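Sort Your Food Container Cupboard in One Afternoon
Thu 24 February – by Boateng

I love this job! Pull every last container out onto the floor, find a lid for each one, and be brave with the leftovers (mine went straight in the recycling back in January). Then nest what's left by shape, biggest at the bottom, until you have one good tall stack.

Now grab a plastic basket that fits your bottom shelf. One with a handle cutout at the front is brilliant – you hook your fingers in and the whole lot slides out at once.

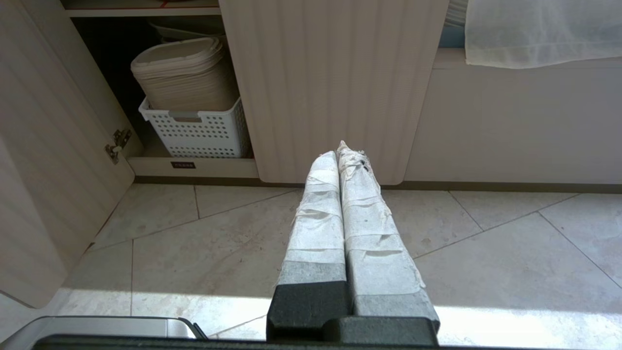

Lids get their own spot on the shelf above, lying flat. Measure the shelf before you shop, too. My first basket was 37 cm deep and the door wouldn't shut!

Give the cupboard a quick wipe while it's bare, then load it up again. Pop one lid on the top container to keep the crumbs out and you're done.

Recent posts
Taming the spice drawer
Our Ultamberg pantry, one year on
Five uses for old jars

We use cookies to remember your settings. Accept | Manage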